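4.2 Small electrical items

The second group of objects in the Cukgate survey was made up of small electrical items: chargers, extension leads, plug adapters and spare cables. We looked at these separately from tools and stationery, as households tended to keep them in a different way. Of the 384 items logged in this group, 100 were adapters of one kind or another. Most were found in kitchen drawers and hall cupboards, often mixed with batteries and keys.

Adapters were the hardest items to sort. Under the scheme set out by Duda, an object is filed by the room in which it is used, but an adapter may be used in any room or in none. Householders dealt with this in different ways. Some kept every adapter in one tin or bag. Others left each one with the appliance it had first been bought for -- a habit that worked well until the appliance was replaced. In 30 cases the householder could not say what the adapter was for but did not want to throw it away.

Shape also mattered. A plug adapter is small enough to close a hand around, yet its prongs stop it from lying flat against its neighbours, and a full drawer of them does not shut easily. The Puria boxes, which have shallow trays, suited them better than the deep Rosetti tubs.
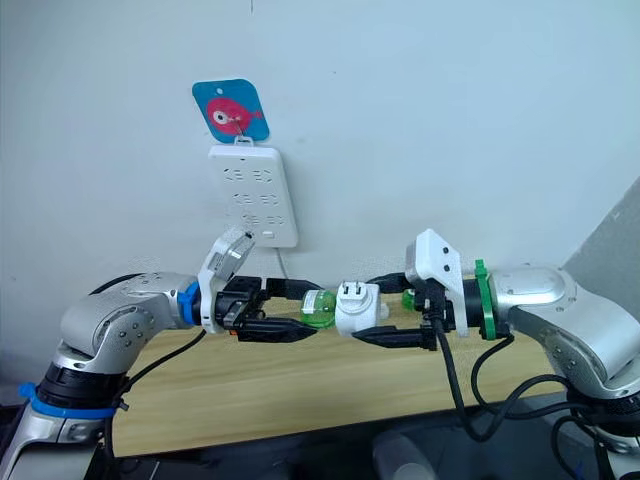 Figure 2. White plug adapter with two flat metal prongs, seen above a light wooden tabletop.

We therefore recorded prong type as well as overall size. Flat prongs and round prongs were entered under separate codes, and folding prongs were coded as flat when open. Colour was noted but not used in the analysis, as white items made up too large a share of the group. Items with a cable attached were counted as chargers, even where the cable could be unplugged -- this follows the rule used in the November pilot and keeps the two sets of figures comparable.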